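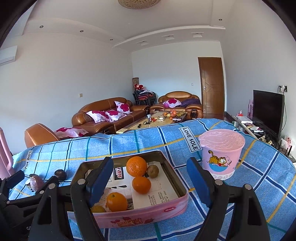 Do you need to know anything about robots to try the hand-held grippers at an Andov open day?

You need two working hands and some patience. The staff show you how to hold the tools, you pick things up for a while, and the robot part of the business is somebody else's problem until later.

Hand-Held Grippers, Andov Open Day
Reviewed by Luana Leite, March 2020

I went to my first robot open day expecting a robot. There was one, in the last half hour, and I'll get to it. Most of the afternoon was spent in a living room with leather sofas and a great many flowered cushions, moving fruit with a pair of black claws.

The claws are what I'm reviewing. Each is a gripper of the kind you'd find at the end of a robot arm, except that the arm is yours. Squeeze and the two jaws close, let go and they open. The padded tips do the touching and a camera on the tool records what you did, so that a machine can be taught to do the same thing later without a person sighing into the microphone. (There is no microphone. I asked, after the sighing.)

Neusa Bragança ran our session. Her introduction was short and her instructions were shorter: put the fruit in the tray, take it out again, try not to talk to it. The table had a blue plaid cloth on it and things you'd find in anybody's kitchen. Oranges, a kiwi, a tin tray with pink sides, and a pink bucket with Garfield on the front, looking as pleased as he ever does about other people working.

How it feels in the hand

Better than I feared. The linkages move smoothly and the jaws meet where you expect them to, which I can't say for my kitchen tongs. The grip is sized for someone with larger hands than mine, and by the second round I could feel it at the base of the thumb. Nivaldo Batista, who had the next turn and has hands like oven mitts, found it perfectly comfortable and said so more often than was needed.

Weight is fine for ten minutes and a nuisance after that. You hold your elbows out a little to keep the view clear, and in that position everything gets heavier. Andov allows breaks. Take them.

How it works on fruit

An orange is easy. It's round and it has a skin that the pads like. The kiwi was next easiest, being fuzzy. The smaller smooth citrus wanted to leave, and twice I sent it off toward the bucket with what felt like a very light squeeze.

The bulb-shaped vegetable, purplish at the sides and pale at the cut end, was my best work. You take it around the middle, you don't get clever, and it comes up. I've never been so proud of something so far from being cooked.

The tray was harder than any of the food. Its sides stand up, so you have to bring the jaws in from above with the fingers open wide enough to clear the fruit and narrow enough to miss the wall. I hit the wall. It makes a sound that brings the whole room around to look at you. Neusa said, kindly, that the recording could be thrown out, and I understood that mine would be.

Using two at once is where it gets interesting. One hand holds, the other fetches, and your brain, which has been passing objects between your hands since you were a baby, suddenly wants it in writing. Raíssa Mendonça was good at it from the start. She plays the accordion. I offer that without drawing a conclusion.

What you get besides the grippers

A talk by Bahman Mahmoudi on why they practice in rooms that people could live in. His point was that a robot trained on a bare bench does very well on a bare bench, and then meets a plaid tablecloth and has some kind of crisis. He put up a chart for this. He also told us the team wants over 1000 recordings before a task goes near the arm, and I did some quiet arithmetic about my own contribution and stopped.

Coffee was provided. The chairs for the talk were hard.

The robot

The last stop was the arm itself, in a separate room behind a line of tape. It wears the same style of gripper, and it did the fruit job we'd been doing. It was slow. It approached each orange like a man backing a trailer into a driveway while his father-in-law watches. Of 6 tries it managed 4, dropped one and spent the other closing its jaws with great care on nothing at all.

I liked it very much. After an hour of doing the same job badly I knew exactly what it was up against, and when it got the kiwi into the tray without touching the side there was applause, some of it mine. I doubt I'd have clapped if I had walked straight in from the parking lot. Whoever put the living room first in the schedule knew what they were doing.

Complaints

The turns are too short if you're slow and too long if you're waiting. A second table would fix this, and Neusa told me one is planned. I've heard that about second tables before.

There's no left-handed advice of any kind. The tools work the same in either hand, but the person demonstrating was right-handed and so was the handout.

The handout also calls the pads "compliant end surfaces." They're pads.

Compared with Gretden

I went to the Gretden demonstration in February, so I have something to measure this against. Gretden has a much bigger robot and a much better lunch. You stand behind glass, a film plays, the big robot moves a box from one place to another place, and then there's the lunch. I learned the price of the glass. At Andov I came home with a sore thumb and opinions about citrus.

Should you go?

If you're curious about this sort of thing, go, and book an early slot while the tape line is quiet. Older kids would love the grippers. Small ones will not be able to close them and will tell everyone about it. If you only want to watch an arm do something fast and perfect, wait a few years or go to Gretden and eat.

I've put my name down for the next one. They're doing folded towels, and I can't do those with my fingers.

Print this review | E-mail this review

Contact | Copyright Luana Leite, all rights reserved | Back to top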